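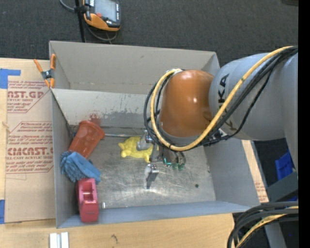 Sorting a mixed bin: what goes with what?

By Snædís Hafþórsson
Sunday, June 2, 2024

snaedis_h
I have one big gray bin where everything lands. Today it has a reddish-orange plastic cup, a blue glove, a yellow toy turtle and a thin silver rod. I would like to sort it by the room where each thing belongs. Is this a good way, or do I only make more work for myself?

emden_kari
By room is good. I did this in August with 8 boxes and I still use 5 of them. The cup goes to the kitchen, the turtle to the toys, finished.

Thorey T.
I do not agree with Kári. By room is slow when you must walk to every room. I sort by material: plastic together, cloth together, metal together.

emden_kari
And then the child looks for the turtle between the cups?

Thorey T.
My children are grown, so this problem I do not have :)

gunnlaugur_a
Please wash the bin also. The floor of it is scratched, and in scratches the dirt stays. Warm water and a soft brush, 10 minutes.

snaedis_h
Thank you, I will do it. And the glove? I have only the one.

gunnlaugur_a
Keep it until winter. If the second does not come, use it for dusting.

Last updated: 8 days ago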